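2021-06-13

So I finally went to the Flornarmont open day yesterday and my feet still hurt, but I had such a good time that I'm writing it up before I forget half of it. If you read this blog for the tomato updates, sorry, tomatoes next week (they're fine, the big one has split).

I almost didn't go. The sign-up page said 222 spots and by the time I found it I was on the waiting list, and then on Thursday night I got an email saying I was in if I could come for the 2 o'clock group. Parking was the usual mess over there. I ended up leaving the car behind the carpet store and walking, and the walk is longer than the map makes it look, especially in the shoes I picked.

They split us up at the door and my group started with Judero, who do sorting machines for produce. Two guys with a conveyor, a big crate of lemons and a lot of patience. It picks out the bad ones by color and flips them into a bucket with a little puff of air, and the kids in our group wanted to see it do the same lemon over and over. I did too, to be fair! I asked what it would do with a lime and they said it would throw out every single one, and then somebody's dad dug around in the snack table for a lime and we never did find one.

De Bruijn was next and that was more of a talk. Slides, chairs, a fan blowing on the front row only. They put arms into bakeries, mostly for loading trays, and the woman giving the talk was funny about how hard it is to pick up raw dough. I wish they had brought an arm along. They had a video of one, and a bowl of very good shortbread, and I'll admit I paid more attention to the second thing.

The one I'd really come for was Serent, because they work on teaching robots to handle everyday stuff, and the way they do it is with grippers that you hold in your own hand. You do the job yourself, the camera on the tool records it, and later on a robot learns from the recordings. I'd read about this and sort of pictured a glove. It's a lot chunkier than a glove! The bodies are a smooth light gray plastic-looking shell, and when you first pick one up you feel like you're about to check somebody's groceries out.

They let us try, two people at a time, moving wooden blocks from a tray to a bowl. I was terrible at it. You want to go fast, because your hand knows how to do this, and the person helping kept telling me to slow down and keep the tool pointed at what I was doing. I dropped a block under the table on my third go and had to crawl for it. A boy of maybe ten went right after me and did the whole tray without a slip, so there you go.

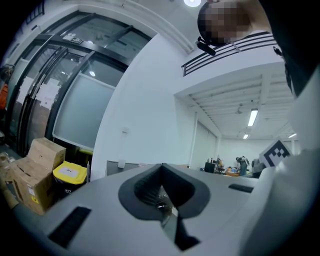

I asked how many recordings they need for something simple and was told that their block set has 1099 in it so far, which sounded like a whole lot of blocks to me. The towel folding one only has 69, and they're hoping to get a good bit further with it by July. Towels are harder, apparently. I believe it, I can't fold a fitted sheet and I've been at it for decades.

What I liked best was that they'd answer anything. I asked if the robot picks up your bad habits too and got a very cheerful yes - they go through and toss the clumsy ones. So I'm guessing my third go is not going to be teaching anybody anything.

There was supposed to be a wrap-up with drinks but I had to get back for the dog, so I grabbed a tote bag (nice thick canvas, Judero, lemon on the front) and limped to the car. If they do it again next year, sign up early, eat before you go, and wear better shoes than I did. And if anyone who stayed for the end knows who won the raffle, tell me in the comments, I've still got my ticket on the fridge.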